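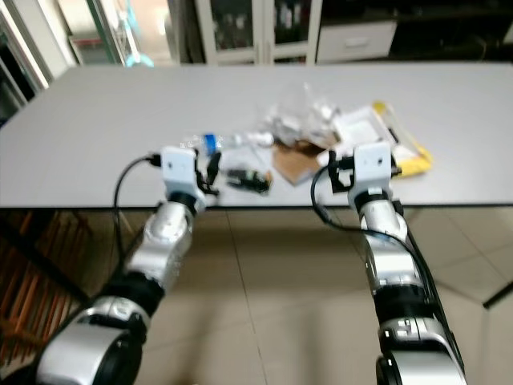 Getachew Dinsa asked that the visitor briefing come first in this section, with the wiring checks after it. His point was that the host reads the section standing up, with guests already in the room, and will not turn back a page. The order below follows his request.

4. Running a tabletop demonstration (Bralosis two-arm station)

This section applies to open days and site visits. For unattended operation, see section 6. The station must already be leveled and calibrated as described in section 3.

4.1 Before visitors enter

1. Mark a standing line on the floor, 100 cm beyond the reach of either arm at full extension.
2. Check that each cable hangs free of the table edge through the full travel of its arm. A cable that catches will trigger a joint fault partway through the session.
3. Start the Sowa controller and wait for both arms to report READY.
4. Run the homing routine with the table clear.
5. Place the demonstration items between the two grippers. Household packaging is suitable: bottles, boxes, bags, pouches.
6. Set the speed limit to level 2. Do not raise it while visitors are present.

CAUTION: The host holds the stop button for the entire demonstration. Do not set it down on the table.

NOTE: Clear plastic and foil give poor depth readings under direct light. Turn off any lamp aimed at the tabletop and repeat step 4 before continuing.

4.2 Visitor briefing

1. State the standing line and point it out.
2. State that the arms may pause for several seconds between motions, and that a pause does not mean the arms are safe to approach.
3. Ask visitors to hand new items to the host. The host places them on the table with both arms parked.

4.3 Handling packaging

1. Select HANDLING > SOFT ITEMS on the controller.
2. Set grip force to the lowest value. Increase one step at a time if an item slips.
3. For an item near the table edge, approach from the floor side with one finger and from the table side with the other. 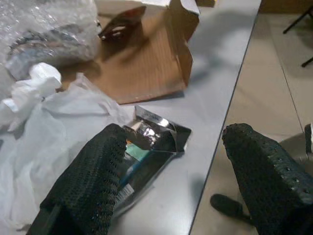
4. Close the gripper slowly until the contact indicator turns on, then wait for the reading to settle before lifting.
5. Lift no more than the height of one finger, hold, and lower.
6. If film or bubble wrap folds over a finger, press stop, park the arm and clear it by hand.

CAUTION: Do not use the arms to tear or cut packaging. Open sealed packages by hand before the session.

NOTE: Finger pads wear faster on cardboard than on plastic. Inspect them after each visit – replacement pads are listed in the Otside parts sheet.

4.4 Ending the session

1. Park both arms and confirm PARKED on the controller.
2. Escort visitors out before removing items from the table.
3. Save the session log. Allow roughly 2 minutes for the file to close.

Print this section | E-mail this section

Last updated: April

Comments

Iason Konstantinidis: Step 6 in 4.1 should say the speed limit resets after a stop. Ours went back to the default and I only noticed on the next run.

hulo_bench: Same on our unit. I set it again after every stop now.

M.: Does the contact indicator work with gloves over the finger pads? Ours stays off.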